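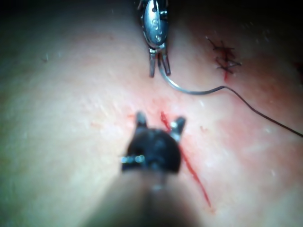 Slide 1. Thin red incision, with a faint pink blush along its margins.

Speaker notes: Closing a straight cut on the practice pad
Brindbridge skills evening, Greco Room. Talk is 14 minutes, questions after.

Start while people are still sitting down. Say who the talk is for: trainees who have done the Sultwood knot sheet and are moving on to running a whole line. Anyone who hasn't done the sheet can stay and listen, but should do it before booking a bench.

Leave slide 1 up for a bit. Ask the room where they would put the first stitch. Most people point at the middle. Take a couple of answers and move on. Come back to it at the end if there is time.

Reading the cut
Look at the whole length before picking up the needle. Find both ends. A narrow line is easy to lose once thread is lying over it, and the ends are the first part to go. Mention colour: redness at the margin can make the cut look wider than it is. Judge the bite from the edge of the slit and ignore the blush beside it.

Check how the pad is sitting. If it's bowed up in the middle the edges will want to part, and you'll pull harder than you need to. Reseat it flat first.

Next slide.

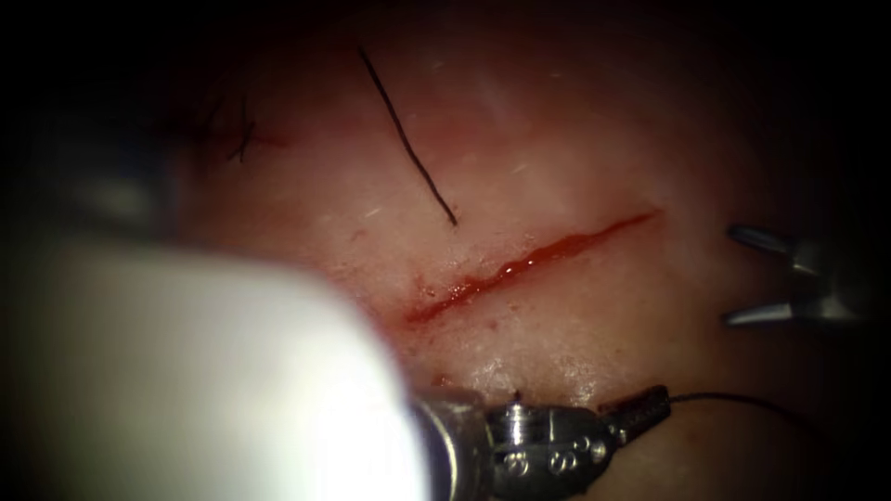

Bite size comes next. Same distance in as out, both sides, square to the cut. When the cut runs on a slant, people tend to keep stitching square to the bench. Turn your own idea of straight to match the line. Say this twice, it was the most common fault on the Sultwood marking sheets.

Spacing. We ask for 4 stitches on the standard pad. Space them evenly from end to end. If the last gap is too big, note it and leave it. Don't squeeze in an extra one to hide it, the marker would sooner see the gap.

Knots. Lay them to one side of the line, all on the same side. Snug is enough. If the edges roll or bunch, the knot is too tight. Cut the tails short but leave enough to see which throw is which.

(Pause. Drink of water. If running late, skip straight to thread handling.)

Thread handling
Know where the thread is before every pass. Pull through slowly and watch the loop come down. A loop left standing will catch on the jaws sooner or later. Move cut ends off the pad when you see them, as dark scraps are easy to mistake for live thread.

Needle: pick it up on the curve, away from the point. Regrip as often as you like. Regrips aren't marked.
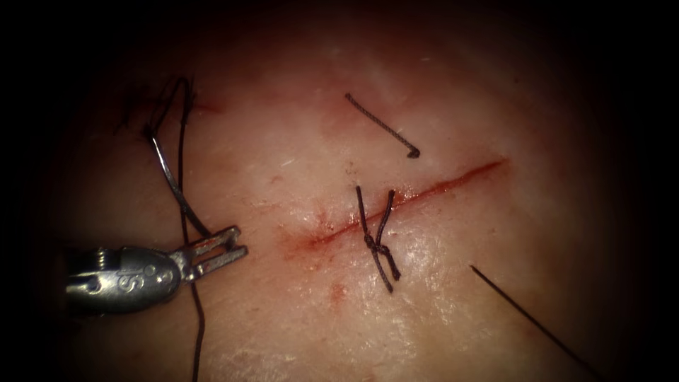 Slide 3. Curved needle and black thread on the left of the pad, open jaws with nothing gripped.

Ask what they would do next from slide 3. Looking for: clear the loop, then take the needle. Going for the needle first isn't wrong, but the thread has to be dealt with at some point.

Housekeeping
Pads are in the Lusar fridge, bottom shelf. Take 2 per session and write it in the book. We went through 700 last year and the order goes in every October. Used pads in the yellow bin. Needles in the sharps tub, counted out and counted back.

Bench bookings open Monday at noon. Handout is by the door.

Questions. Put slide 1 back up.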